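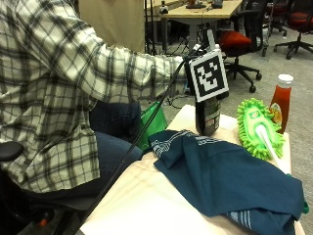 In Defense of the Slow Unpack
By Mahmoud Morsy
October 27, 2020

My household has a rule, handed down by someone taller than I am, that groceries must be put away within 11 minutes of arrival. I have broken it every week since we moved to Naylor Street, and I would like to make the case for my side.

The modern kitchen wants your shopping to vanish. Magazines show counters with a single lemon on them. My sister has decanted her whole pantry into jars, so that finding the cumin is now a matter of smell and courage. Food comes through her door and is gone before the car engine cools, and she is admired for it by everyone, including our mother.

I prefer to sit down. I bring the bag in, I pull up a chair, and I take things out one at a time, bottle first. The bottle always goes first. Anyone who has put eggs under a bottle of vinegar knows why, and anyone who hasn't is welcome to my share of the experience.

A bottle standing on a bare table gives you a moment to ask whether you needed it. I own 3 bottles of soy sauce. I own them because for years I shoved each new one to the back of the cabinet in a hurry, where it joined its relatives in the dark. Had I let even one of them stand out in the light next to the dish towel for an evening, I would have noticed, and I could have spent the money on cheese.

Then there is the towel. The tidy school holds that a towel must be folded in thirds and hung from the oven door, where it will be too damp to use and too nicely arranged to touch. Mine lives on the table in a heap. It catches drips, it keeps a jar from rolling, and it is always exactly where I dropped it. I have been told it looks like laundry. It is laundry, but it has a job in the meantime.

As for the reusable bag, I will admit a weakness. We have 8 of them. They were supposed to save the planet and have so far mostly filled the closet. The Hitier market up the road hands out another whenever you spend enough, and I lack the character to refuse. The tidy people fold theirs into little triangles and put them back in the car. I let mine hang wherever it lands until the next trip, and as a result it is the only bag in the house I ever remember to bring.

I don't claim the slow method suits ice cream. Frozen things go straight in, and I'll grant the stopwatch party that much. But the flour isn't melting. The bottle can stand there until supper, and if supper happens to need it, I have saved myself two trips to the cabinet, which at my age I count as planning.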